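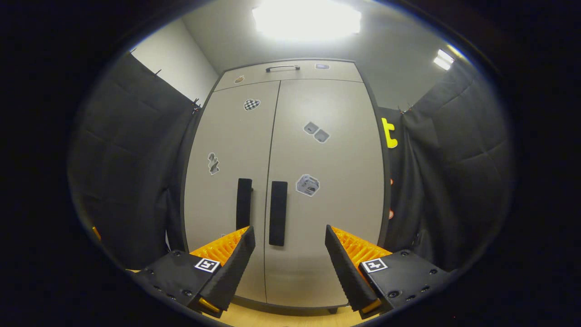

The grey two-door cabinet at the back of the small room.

The woman who runs the seed library at Ekodside did not plan to work with seeds. She was trained as a bookkeeper, and for many years she kept the accounts of a garden supply firm called Fabbri. "I knew the price of every bean," she says, "but I did not know how to grow one."

We meet at four in the afternoon, when she has time to make coffee. It is December, the slow season for the garden and the busy season for her. People bring their seeds in paper bags, in old envelopes, sometimes in a sock. She cleans them, writes the label and puts them to rest until spring.

The library lends seeds in the same way as other libraries lend books. You take a small packet, you grow the plants, and in autumn you bring back seeds from the best of them. I asked her if people really return them. "Many do not," she says. "The first year I was angry about it. Now I think, if the tomato was eaten, it is also good. Somebody had a tomato."

Her list has 404 varieties at the moment. Beans and peas are the largest part, because they are easy for beginners and do not cross so much with the neighbors. Squash is the hard one. She tells me of a pumpkin which came back from a member as something long, green and very bitter. She kept the label on her wall as a warning.

The favorite of most visitors is a climbing bean named Eltano. It came to her from an old couple, with only four seeds left in the bag, and they were 11 years old. Two of them came up. "I carried the pots inside every night like they were cats," she says. Last summer 53 members had it in their gardens.

What does a seed need in winter? Her answer is short: dry, dark and cool, and the same every day. She does not like kitchens, where people often keep their seeds in a drawer near the oven. A cold bedroom is better. She also asks people to write the year on the packet, and she asks it again and again, with not much success.

Two years ago a company, Sistis, offered to put her list in a computer program. She thanked them and still uses paper cards as well. "The card has the story on it," she says - who gave the seed, what they cooked from it, if the children liked it. One card says only "Good in soup, bad in wind."

I asked at the end what she would grow if she had room for a single plant. She thought for a long time and changed her answer twice. First it was the Eltano bean, then a small yellow tomato, then the bean again. After this she gave me a packet of lettuce and told me to sow it in March, not earlier, and to bring some back.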